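Product Design 2: Everyday Objects
Week 5 handout – Alarm clocks and the problem of waking up
Instructor: Yamila Jara
8 February 2018

Reading for this week: the Jabłońska chapter in the course packet, first 14 pages. Bring the packet to class.

1. What an alarm clock has to do

An alarm clock has two jobs that pull against each other. It has to be quiet all night and loud at one set time. A kitchen timer only has the second job. A wall clock only has the first. Keep this in mind when you look at why bedside clocks are shaped the way they are.

2. The twin-bell form

A small hammer sits between two bells and strikes them in turn. In the older wind-up type there are two springs, one for the time and one for the alarm. The alarm spring runs down as it rings, so the sound gets weaker if you leave it alone. Many battery clocks keep the bells on top. On some of them the bells still ring, and on others they are there for looks and the sound comes from a buzzer inside.

Terms you need: dial, hand, hammer, bell, escapement, movement. The movement is the working part of the clock without its case.

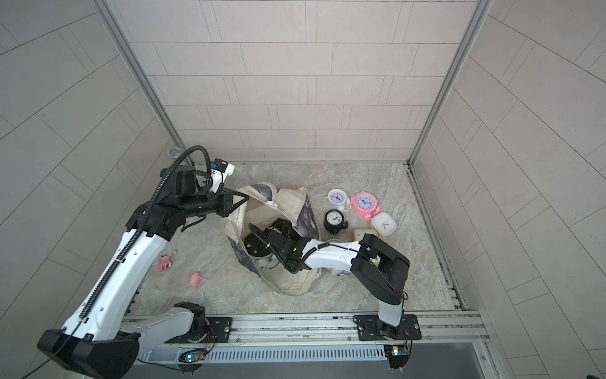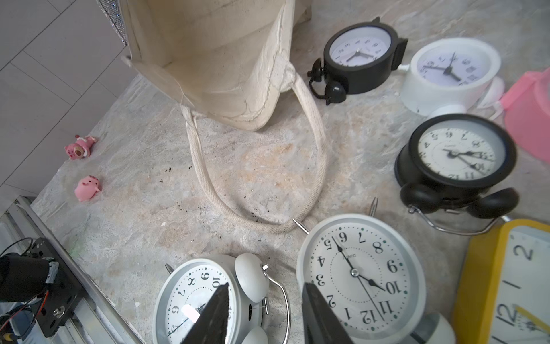 Clocks and a bag on a marble-patterned floor.
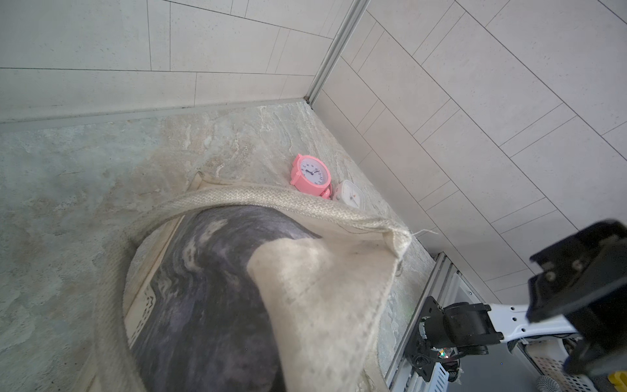
3. Reading the dial

A person who has just woken up reads a clock badly. Eyes are not focused, the room is dark, and the head is sideways on a pillow. Strong contrast between numerals and dial helps. So does a clear difference in length between the hour hand and the minute hand. A second hand is useful for checking that the clock is running, but it adds one more line to sort out at 5 a.m.

The alarm hand is a common weak point. On a 12-hour dial it can't tell morning from evening, and setting it closer than a few minutes is guesswork.

4. Stopping the alarm

Look at where the off switch is. A large button on top can be hit by accident. A small switch on the back takes more effort, and some people prefer it for that reason. Snooze came later and changed the layout again – it needs the biggest target, so the real off switch moved somewhere else.

5. Assignment

Pick one clock from home. Draw it from the front and the back, label every control, and write one page on how you would use each control in the dark. Hand it in by the first class in March. It is worth 40 points out of 100 for this unit. Cristóbal Aravena has the sample drawings from last year if you want to see the level of detail expected.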